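Desktop Refurbishment Project – Progress Report to the Mimedel Fund

Prepared by Angeliki Karamanlidis, 4th November
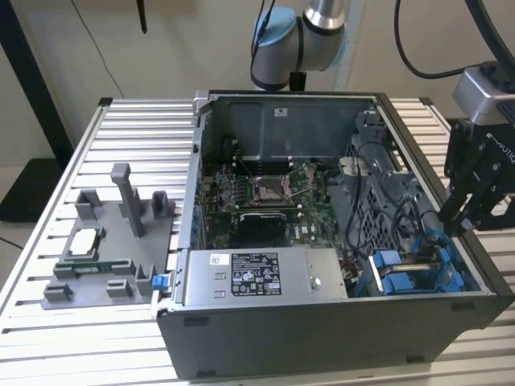 The grant covers 211 donated desktop computers, to be repaired and passed on to households in Triltitz and Cokside. By the end of last month 104 had been finished and handed over. Another 37 are waiting for parts.

Most of the bench time goes into opening the towers and checking the boards. The Dell machines are the easier ones to work on. With the side panel off and the case lying flat, we can get at the socket, the memory slots and the drive cage without taking anything else out. Sockets are inspected under a lamp for bent pins before a processor goes in. We have rejected 17 boards for this so far.

Power supplies are tested on their own first. Cables that are brittle or badly kinked get replaced. The drive caddies are kept with their cases – spares are hard to find in the right size.

Spending is within budget except for memory, where prices went up over the summer. Areti Antoniadis has asked Athanasiadis, our parts supplier, for a new quote. If it is no better we would like to move money over from the transport line, and will write to you separately.

The Cokside handover will be later than planned. The new date is the end of November.

Shared 17 times | 3 comments

PetrosK: Do you take laptops too?

Angeliki Karamanlidis: Not under this grant, sorry.

marnie_t: Picked ours up in Triltitz. Runs fine, the kids use it for homework.

This site uses cookies. By continuing to browse you agree to our use of cookies. Accept | Settings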